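The Table With the Rose on It

By Itzel Tlapale

My grandmother had a table where she sat for one hour each Sunday and did nothing useful. She combed her hair, she opened the drawer, she closed the drawer. As a girl I believed that every house had such a table, like every house has a stove. When I moved to Plevbridge and rented my first rooms, I looked for the place where it would stand, and there was no place. There was a mirror on the bathroom door, and that was all.

I have been thinking about this table again, because the vanity is coming back. In the second-hand shops of Plevbridge it was for many years the piece that nobody wanted to carry down the stairs. It is wide, it is heavy on top, and the mirror must travel separately in a blanket. Now the same shops put it in the window. At Flakudness, the furniture hall behind the old bus station, I saw four people in one morning stop before a small white one and pull out the drawer. None of them bought it, but all of them pulled out the drawer.

The reason is easy to guess this year. We are at home. Many people who had one table now want two, and the second one must look different from the first, so that the day has a change in it. A vanity is narrow enough for a bedroom wall. It has a place for the hands and a place for small things. It was made for sitting, which a chest of drawers was not.

What makes the prices so different, I wanted to know. At Flakudness the plain ones start at 60 dollars, with the mirror. For 80 you can have one with a new coat of paint. At the other end of the hall, behind a rope, stood a carved dressing table with three mirrors for 2,300, and I was asked kindly not to lean on it. The seller told me that the wood explains a part of the price and the age explains another part, but the customers look first at the mirror. If the mirror is good, they forgive the legs.

I understand these customers. A table with an ordinary mirror is a table. A table with a carved mirror has a face, even when the room is empty of other decoration. Carved flowers are not fashionable in the apartments I visit for this magazine. People paint everything one color and keep the walls bare. Still, when there is one ornate thing in a plain room, it is often there, above the place where somebody sits down. 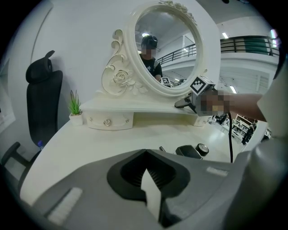 White on white: an oval mirror with a carved rose on its left side, and a succulent in a square pot on the corner of the table.

I like very much that the rose sits on one side only. My grandmother's mirror was symmetrical, with a leaf at the left and the same leaf at the right, and I found it strict. One rose is friendlier. It looks as if someone had put it there in the morning. There are more flowers at the top, a small group, and between them the scrollwork, and all this in a cream white close to the color of the table, so that the eye finds it slowly.

The white wall helps. I would have been tempted to put a wallpaper behind such a mirror, or a dark paint, and I think it would have been a mistake. The carving makes its own shadows. When the wall is quiet you can see them, and they change with the lamp.

The small drawer under the shelf deserves a word too. It has a round silver knob and a silver ornament on each side of it, like a very small piece of jewelry. A drawer of this size is good for one kind of thing. My grandmother's held hairpins and the spare key of the church, and when my uncle once put batteries in it, there was a discussion at lunch. In my own house the drawers are large and hold everything, and I find nothing. Since September I have tried to keep one small drawer for one kind of thing. It is for letters. I confess that there is already a tape measure inside.

Then there is the chair. The classic partner of a vanity is a stool with a cushion, low and without a back, which slides under the table and disappears. It is beautiful and I cannot sit on it longer than ten minutes. More and more I see the office chair in this place, black, with a mesh back and a headrest. Interior designers suffer when they see it. I used to suffer also. But the person who has to sit there through an afternoon has a spine, and a carved rose does nothing for a spine. The two pieces come from different worlds and they can stand together well enough, especially when the rest of the wall is calm.

If you want to buy one yourself, take a little time with it. Sit down before it in the shop, with your coat off, and look whether you see your whole face without lifting your chin. Many old mirrors were placed for people who sat lower than we do. Put your knees under the table. Press lightly on the top of the mirror and see if it moves. It should be held to the table in 2 places at least, and in an old piece one of the two is usually loose. A loose screw is a small repair. A split in the carving is a longer story, and painted carving can hide it, so pass a finger along the back side where the paint is thinner.

The painting itself I would leave to somebody patient. Carved flowers collect paint in the deep places, and after three coats a rose becomes a cabbage. I tried it once with a frame from the market. The woman who runs Murnivden, a small workshop on the canal where they repair frames, looked at my cabbage for some time and then gave me a stiff brush and the advice to use half as much paint and to wait a day. She also uses a wooden toothpick for the petals. It took her an afternoon to free my flowers, and I paid her with a cake, because she would not say a price.

For cleaning, a dry makeup brush is better than a cloth. The cloth catches on the small edges and leaves threads. For the glass, spray on the cloth and never on the mirror, or the liquid runs down behind the frame and makes the black spots that we all know from hotels.

What to put on top is the last question, and here I see two schools. The first puts everything: perfumes, brushes, photographs, a lamp, a dish for rings. At Cù, the café next to the furniture hall, the powder room has a vanity in this style, and there I counted nothing because there was too much. The second school puts a plant at the corner and lets the daily things come and go. I belong now to the second. A succulent is a good choice for it, with its spiky leaves against the round mirror, and it asks for water so rarely that the paint has little to fear. A square pot also sits well in a corner. Put a saucer under it all the same.

My grandmother's table stayed in the village. My cousin has it, and she uses it for her sewing. On the telephone she told me that the left leaf of the mirror broke off years ago and that she never looked for it. So it is not symmetrical anymore. I asked her what is in the drawer. She went to see, and I heard her pull it open. Buttons, she said, and the key.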